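Week 6 handout: Who does the sorting now?

Reading: the Mastdale case, first half. Adoración Cantero's interview is at the back of the packet.

Mastdale said its sorting arms would "free up" the packing staff. Ask what for. Cantero kept her job and got 30 more trays an hour to check.

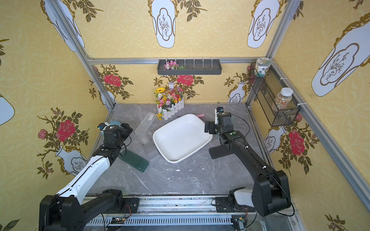 Who fixes a bad grasp?
The nearest worker, usually unpaid for the extra minutes.

Soo-ah Min's log covers 440 stoppages. Managers blamed the items. I don't buy it. 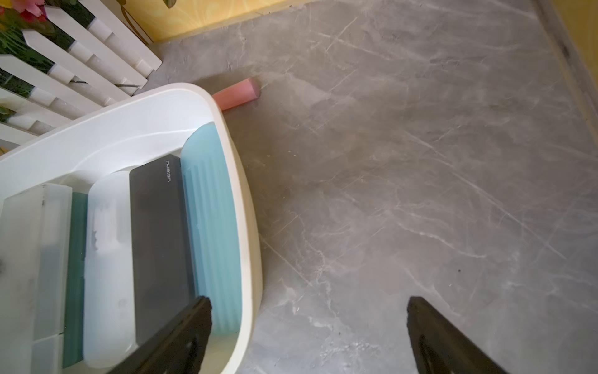
Min was never asked to help set the pace. Bring one question for her by June.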